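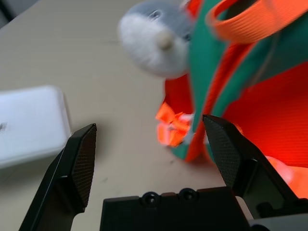
Packing a child's backpack with a plush keychain and a hard container

Posted by Plarkdale Parent Desk

Our centre is revising its bag guidance for families. Many children bring a small soft backpack with a plush toy on the zipper. We would appreciate advice on two points: whether the toy should stay on the bag, and how a rigid white plastic container is best packed beside clothing. The bags are kept on open hooks from 8 a.m. 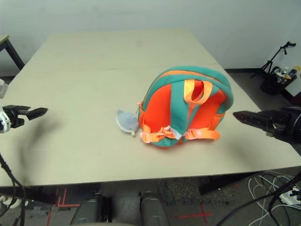 We also ask whether the shoulder straps should be shortened before the bag is hung, as long straps tangle with those of the next child.

Fleketon Family Services

The toy may remain if its cord is short. We ask families to keep cords under 5 cm and to write the child's name on the inside of the bag. Place the container in first, upright and against the back panel.
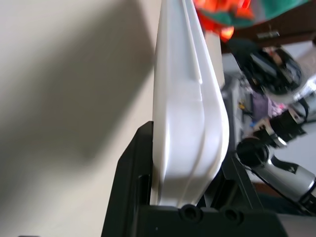 Rounded corners are kinder to the lining than square ones – please check the lid before closing the zipper. Clothing goes in front. Straps should be shortened and any buckles fastened before the bag is hung.

Khunthong

We take the toys off. It is simpler. Hooks set 20 cm apart solved the strap problem at our site.

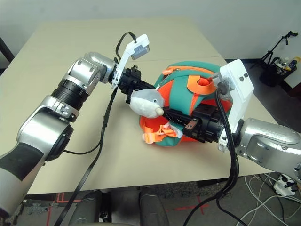
Teal and orange bag with a small plush toy, on the table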